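Home | Notebook | Clallport cell | Parts | Older
October, 4:40 p.m., bench notes

Spent a happy afternoon on the Helik pair. The right jaws had been closing a hair late, so I cleaned the slide, put in a fresh spring and ran 90 open-close cycles (lovely and smooth now!). Left one only wanted its screws snugged.

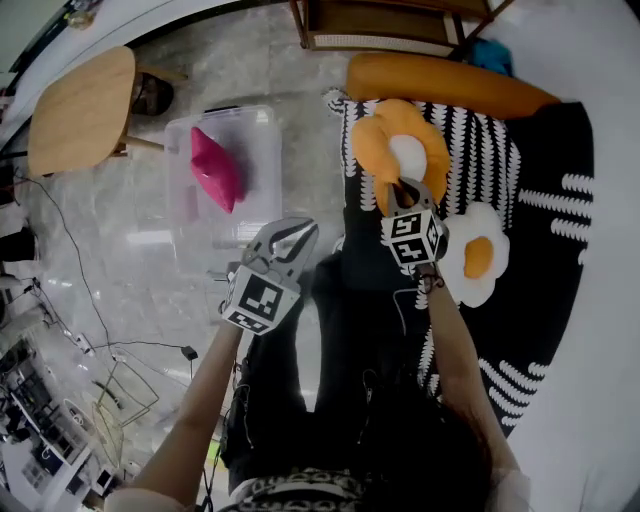 Marker cubes get their recheck next, before anybody logs more cushion runs. With the right jaws pinched into the middle of the orange flower, the cube has to stay square on its mount, and soft stuff pulls at it more than you'd think. Kashyap shims are in drawer 115.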